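Skulla season two – what we know so far

Quick one this week, sorry, deadline got moved up and half my notes are on the back of a parking receipt.

So Skulla is coming back. Confirmed Jun 28, 2021 by the production company, Onyshchenko, in a two-line post that went up and then got edited twice. Eight new episodes, filming starts in August, same coastal town standing in for the island. No air date. Anyone giving you an air date is guessing.

Ebbe Forsberg returns as the ferry captain. Had been some doubt there – he spent the spring on a stage run and told a local radio host he was "done with boats for a while." Guess not. His contract covers this season only, as far as I can tell, so don't read too much into it.

Bigger news is Myroslav Polishchuk moving up to the main cast. He was in 2 episodes last time, maybe nine minutes altogether, as the brother who turns up at the funeral and won't take his coat off. People loved him. The fan petition to bring him back got 1,862 names, and the showrunner mentioned it in her post so somebody over there reads these things.

For those asking (several of you), Polishchuk is not married, is not dating his co-star, and does not have a public account. The one with the blue background is a fan page. It says so in the bio. He grew up in a family of piano tuners, trained as a dancer untill a knee injury, and got his first screen part in the hospital drama Anley, where he played an orderly for a season and a half. After that Nurer, the submarine movie, which not many people saw but is worth your evening if you can find it. 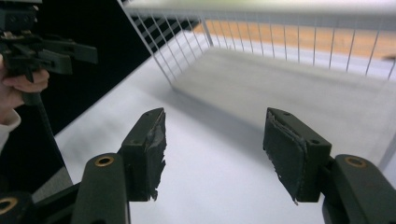 Casting for the younger roles is still open. They need a girl of ten or eleven to play the captain's daughter in flashbacks, no acting experience needed, and over 100 tapes came in the first day. Also a new props lead, which matters more than it sounds on a show where everything has to look like it's been left out in salt air. Worn padding, frayed borders, a torn strip dangling off a corner, that's the kind of wear they want on the boathouse gear. Season one looked a bit too clean to me, the ropes especially. Fingers crossed.

Set visit tickets: there's going to be one open day, 1,150 places, drawn by lottery. Sign up is through the show's own mailing list and not through me, please stop emailing me your passport details. Winners get to walk the harbor set and sit in on a readthrough. No photos inside the boathouse.

Still no word on whether the theme song is staying. I've asked. Will put it in the next issue if I hear anything, along with the Anley rewatch schedule I promised last time and then forgot abuot.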